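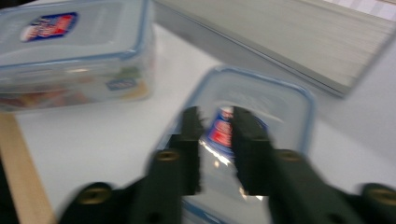

Skaston Lake Villas Owners' Association
Minutes of the Spring Meeting of Owners

Place: Ground-floor lounge, Gudex House
Called to order: 7:00 p.m.
Presiding: Đức Diệp
Recording: Châu Huỳnh
Present: owners or proxies for 15 villas. A quorum was declared.

1. Minutes of the previous meeting
The minutes were accepted with one correction. Under Item 4, "Dantas Lane gate" should read "Dantas Lane footpath." The gate is the property of the township and was not discussed.

2. Rental calendar
Ms. Huỳnh presented the bookings received through the shared reservation desk. Guests have reserved 447 nights for the coming season across all participating villas. July and August are nearly full. June remains open at the upper villas, and owners there asked whether the three-night minimum could be dropped for that month.

Discussion followed. The owner of Villa 9 opposed the change on the ground that short stays double the cleaning charge. The owner of Villa 2 replied that an unbooked week costs more than a cleaning. It was moved and seconded that the three-night minimum be lifted in June only, at the option of each owner, with notice to the desk by the end of May. Carried, one opposed.

3. Security deposit
The deposit now stands at different amounts in different villas, and guests who book two properties together have questioned this. It was moved and seconded that a uniform deposit of $300 per villa apply to all new bookings. Existing bookings are to be honored at the amount stated in the guest's confirmation. Carried.

Mr. Diệp reminded owners that deposits are to be returned within seven days of departure unless the guest has been told in writing of a deduction. Two complaints on this point were received last season.

4. Boat landing
The contractor, Istent Marine, has inspected the landing and recommends replacing the decking on the lake side before guests arrive. The ladder is sound. The written quotation had not been received by the time of the meeting. Owners agreed that the work should proceed if the price falls within the reserve already set aside for the landing, and that otherwise the matter should return to a special meeting. Until the work is finished, the lake side is to be roped off and guests directed to the public beach.

The question of kayak storage was raised again. Owners at the lower villas would like a rack beside the landing. No proposal was in order, and the item was carried over.

5. Arrival and departure times
Check-in is presently 4:00 p.m. and checkout 10:00 a.m. A request to move checkout to 11:00 a.m. was heard. The cleaning firm has advised that it cannot turn over the four-bedroom villas in the time that would remain. The request was withdrawn. Owners may continue to offer a late checkout where no guests are due the same day, provided the desk is informed by noon the day before.

6. House books
Several house books are out of date. The ferry times, the pharmacy number and the directions from the county road all need correction. Ms. Huỳnh will send a common page to be placed at the front of each book. Owners are responsible for their own pages on heating, appliances and parking.

7. Other business
The owner of Villa 12 reported that guests of neighboring villas have used the drive as a turning place, with damage to the edging. Signs will be priced.

The owner of Villa 5 asked that outdoor music end at 10:00 p.m. The chair noted that this is already in the rental terms and asked that it be repeated on the new common page.

8. Actions
Mr. Diệp: obtain the landing quotation; price signs for the upper drive.
Ms. Huỳnh: revise the rental terms for the deposit; circulate the common page; record which owners choose the June option.
All owners: return insurance certificates to the desk before the first booking of the season.

Adjourned at 8:40 p.m. The next meeting will be held after the close of the season, on a date to be sent by mail.

Respectfully submitted,
Châu Huỳnh, Secretary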